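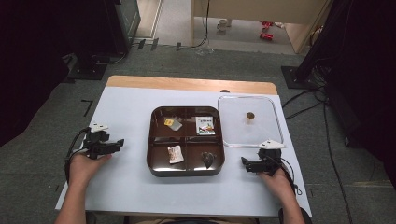

Submitted by Gönül Kozan, Program Lead, Waltitik
Reporting period: June to September
Grant line: Gezer after-school snack and homework fund

The third site opened in September, two weeks behind the plan. The delay came from the lease at Treleo Street, where the landlord wanted a second fire exit signed off before we could bring children in. All 3 sites in the proposal are now running, and opening hours are the same at each: 3:15 to 6 p.m. on school days.

Attendance

Between the start of June and the end of September we recorded 3579 child visits. July was slow, as it was last year. Families travel, and the reading group at the Emetik site was down to a handful of regulars by the end of the month. It picked up again once school started. We still use paper sign-in sheets at the door and type them up in the evening, which eats staff time. Duygu Ertürk has been testing a shared spreadsheet at one site and we expect to move the others over before winter.

Snacks

The snack budget is the part of the grant under the most pressure. Our supplier raised prices in August and dropped two items we ordered every week. We have gone over to individually wrapped snacks for most of the afternoon. They cost more per child than the large bags we bought before, but less gets thrown out, and staff can read the ingredients off each packet when a parent asks. Fruit is still bought locally and put out in bowls – bananas go first, and pears tend to come back to the kitchen.

Parents at Treleo Street asked for fewer sweet items. We agreed to offer candy or chocolate on the last school day of the week only. The other two sites have not changed yet. We would like to have one rule for everyone and will raise it at the parent evening.

Allergy forms are on file for every enrolled child. One form at Emetik was out of date and has been redone.

Homework help

We have five tutors, two of them new. Math is the subject children ask for most, and we do not have enough people who are comfortable with it past sixth grade. A notice has gone out to the college. The quiet room at the first site is too small when it rains and everybody stays inside, so the older children have been using the kitchen table after snack is cleared.

Spending

Staff costs are on plan. Rent is under plan because of the late opening. Food is over plan, and we ask that the unspent rent be moved to the food line for the rest of the year. A revised budget sheet is attached to this report, with the changed lines marked.

Next period

Finish the move to the shared sign-in sheet.
Find a math tutor for the older group.
Get quotes from a second snack supplier – Duygu has already asked for price lists.
Replace the refrigerator at Emetik, which is not holding its temperature.

Please send questions about the budget change to me before the next payment is released, as the food order for the new term has to be placed ahead of it.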